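Bench notebook, small arm cell
Friday, September 20, 2024

Budget sheet for next quarter has to be in before the end of the month, so I spent most of today at the bench with the arm, going through what we own and what we need. Yuxi sat in for the first half. Noboru is out, will read this when he gets back. Noboru, please write in the margin where you disagree, don't start a new sheet.

Going in, the plan was one more arm, same as the present one, and two sets of spare servos. I'm less sure of the second arm now. Reasons below.

Task is still the sorting one: pick up a small wrapped item, put it in the right compartment of the tray. We are using candy sticks because they're cheap and close in size to the sample packs Millgate wants handled. The black three-compartment tray is the one to plan around. 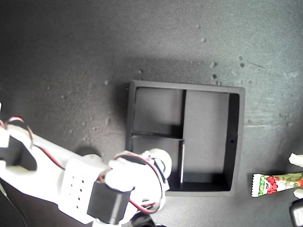
Tray and arm on the bench, candy stick at far right.

Trays. The layout is fine: two small compartments on the left, one long one on the right. The long one takes a stick without any fuss about angle. The small ones need the item turned first, and that's where cycle time goes. Yuxi wants a version with the short divider removable. I asked Rizzi for a price on both and they quoted the same lead time, so we may as well order the removable one. Order quantity 16. We only need half of that for the cell but the price break is there and trays walk off to other benches.

Bench surface. It picks up specks and scuffs. A roll of mat costs next to nothing. Put it under consumables, not equipment, or it will need a second signature.

Servos. We have replaced 7 since July. I had budgeted for three. All of them were the same type and most came from the same joint. So spare servos stay on the list, and the number goes up to 13. If the failures slow down we carry the rest into next year. Yuxi thinks the real problem is the load on that joint and that a stronger servo in one position would do more than a drawer of spares. She is probably right. Horex has one with the same bolt pattern. Get one, run it for two weeks, then decide on the split.

Wiring. Power leads still loop loosely along the arm. Cable clips and sleeve, one box of each. Also a half day of somebody's time to do it properly, and I want that written into the plan as labor or it won't get done.

Gripper. This is where I changed my mind most. I had nothing down for fingers at all. They are treated as part of the arm, so they never show up as their own line, and then we buy them out of petty cash one pair at a time.
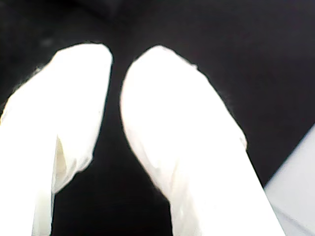

A finger that creases or shifts changes the grip a little each time, and Yuxi then has to go back and adjust the close position. She has logged 40 minutes of adjusting on a bad day. Across a month that costs more than the fingers do. So fingers get their own line: Giltard sells them in sets, and I've asked for a price on a standing order instead of single pairs. Also asked whether they have anything with a firmer tip that fits our mount. No answer yet. Don't hold the sheet for it, put in last year's price and mark it as an estimate.

Second arm. With spares, fingers, trays and the Horex servo all in, there's still enough for an arm, but only just, and nothing left for a stand or a power supply to go with it. An arm with no stand sits in a box. Options as I see them:

1. Buy the arm now, stand in the following quarter.
2. Skip the arm, buy the stand and supply now, arm later.
3. Skip both, get the present arm running a full shift, then ask for the whole second station at once.

I lean toward 3. Yuxi leans toward 1, since prices on the arm went up twice already and she expects a third. I'd like Noboru's view before I fill in that row.

To do:
Send tray drawing with removable divider to Rizzi (me)
Order one Horex servo for the trial (Yuxi)
Chase Giltard on the firmer tip, then leave it (me)
Move bench mat and cable clips to consumables (me)
Start a log sheet for finger changes, tape it inside the cabinet door (Yuxi)
Ask Millgate if the sample packs are still the same length, the last drawing we have is from July

Left the second arm row blank on the sheet for now.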